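Handheld gripper demos: wrist pose jumps when hands get close to the body

Posted in Teaching by Demonstration

Brirkby
I record two-handed table tasks with handheld grippers, a marker cube on each wrist, and replay them on the arms. Out of 1,000 demos, 89 have a jump in the left wrist pose. Most happen when the hand comes back toward my waist. Lighting is constant. Is this a calibration problem or a tracking problem?

3 replies

Marnov
Recalibrate.

Lazaridis
Check the calibration once, but a bad offset shifts the whole path. It does not cause single jumps. You are probably losing faces of the cube. With one face in view at a steep angle, the solver can flip between two poses. Log the number of visible faces per sample and compare it with the jumps. Drop any segment with one face for more than a few samples.

Pornora

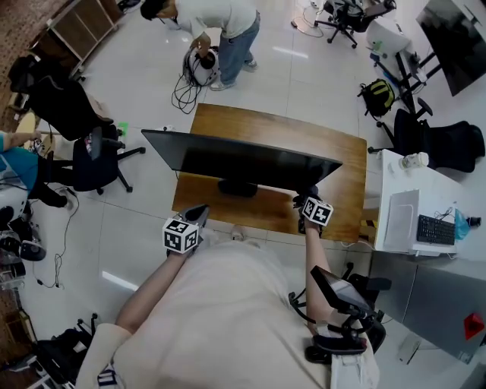

Sleeves and reach matter more than people expect. I look at the head view before each session and check both wrists at the working distance. Black square patterns on white cubes, as on these two, give good contrast, but a loose cuff can still cover a corner when the elbow bends. Roll the sleeves up, keep the start pose forward of the waist, and run ten slow reaches before recording anything you plan to keep.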